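Winter waxing at the Grarby yard
2019-11-05

The hauling list closed last week with 137 boats on stands, and the wash rack is shut off until spring. Owners who want to wax before the covers go on still have a little time. The Grarby store has restocked Ticona paste wax and the Flikik foam pads that fit the yard's loaner buffers. Both are on the shelf by the back door, next to the shrink wrap tape.

Wax will not stick well to a chalky hull. Wipe a dark rag across the topsides, and if it picks up white powder, use a polishing compound first. Work in the shade and keep the buffer under 1,000 rpm until the compound has spread out. Emus owners should go easy along the sheer, where the gelcoat is thin on the older boats.
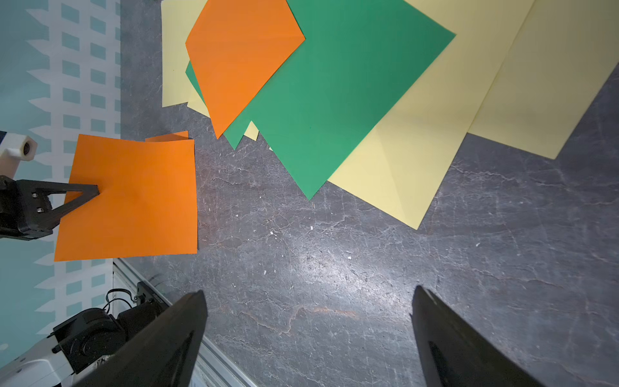

Yellowing is a separate problem from chalk, and compound alone may not remove it. White gelcoat that has sat near the waterline for years can take on a tint close to the big pale yellow sheet of paper in the photo. Try a hull stain remover on a small patch, rinse it off and let the patch dry before you decide how far to go. While you are down there, look for hairline cracks around the through-hulls and at the transom corners. They can be as hard to pick out as the faint diagonal crease across that same sheet, so bring a flashlight and hold it at a low angle. Mark anything you find with painter's tape and tell the office before you wax over it.

Loaner buffers go out for up to 43 hours at a time. Sign the clipboard, and bring the machine back with the cord coiled and the pad off. Pads are not loaned - you buy your own.

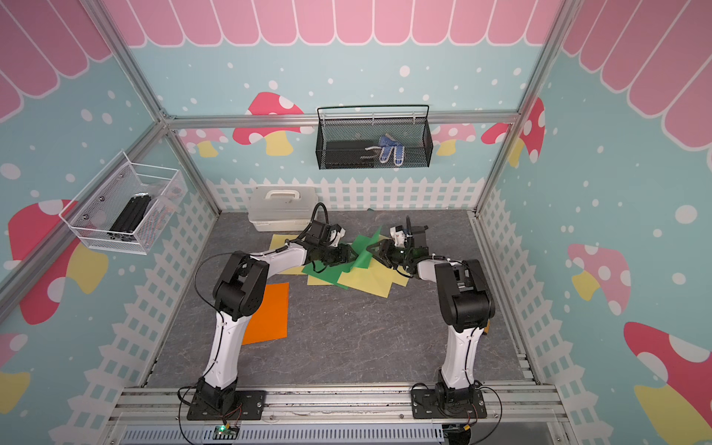

Paste wax goes on in small sections, two or three feet wide. Put on a thin coat, wait for it to haze, then buff it off before moving down the hull. Overlap each pass a bit so no bare strip is left. If you use short curved strokes, the lower edge of your work will look something like the scalloped pink-and-white awnings on those walls, and the next row should run up into the dips. Finish with a clean towel.

Keep wax off the non-skid. It makes the deck slick, and it is slow work to get out. Tape the edge of the deck before starting on the cabin sides - the blue tape is fine.

Covers can go on the next day. Leave the vents open.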